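Brestix Home Help - Laundry
Last updated: September

Washing a big plush toy in a front loader - will it wreck it?

Flor Alvarado
Need to wash my kid's stuffed animal, the fluffy kind, light color, gone gray on the belly. Label fell off years ago so no clue what it says. Front loader only, no tub in this apartment. Worried about the fur going crunchy and the stuffing ending up in one lump at the bottom. Do I need a bag? What spin? She sleeps with it so I've basicly got until bedtime, 8 pm. Thanks

Daranee Kongkaew
Done loads of these. Check the seams first, any hole and you sew it before it goes near water. Hard plastic eyes ok, glued-on stuff not so much. If theres a music box inside stop right there, hand wash the outside only.

Then cold or cool, gentle cycle, liquid detergent, like half what you'd use for clothes. No softener, it makes the fur greasy. Put it in a pillowcase and tie the end, or a zip bag if you have one big enough. Spin 400 if your machine lets you pick. Mine goes 400 or straight up to way too fast so 400 it is.

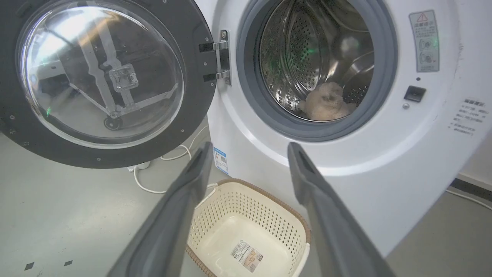 Bag matters more than people think. I skipped it once and got fuzz all over the filter. The holes in the drum wall are small but long fur still gets rubbed on them, and on those curved ribs too. A beige one sitting in the drum on its own like that, I'd add 2 old towels, light colored - otherwise it just thumps around and the spin goes off balance. Wipe the dark rubber ring round the opening before you load, mine always has gunk in the fold and it comes off on pale fur. Have your basket right at the door for after, a soaked toy drips everywhere.

Drying is the slow part. Squeeze in a towel, dont wring. Fluff the stuffing with your fingers while its damp, then again an hour later. Brush the fur with a clean pet brush. Won't be dry by 8, sorry.

saithong_k
I do mine at 60 degrees C, kills the dust mites. never had a problem

Daranee Kongkaew
60 is fine for some cotton ones, with no label on fluffy fur I wouldnt. Freezer overnight in a bag for mites, then the cool wash.

Flor Alvarado
ok doing the pillowcase + towels now. She can have the rabbit tonight

Contact | Copyright Brestix Home Help | Back to top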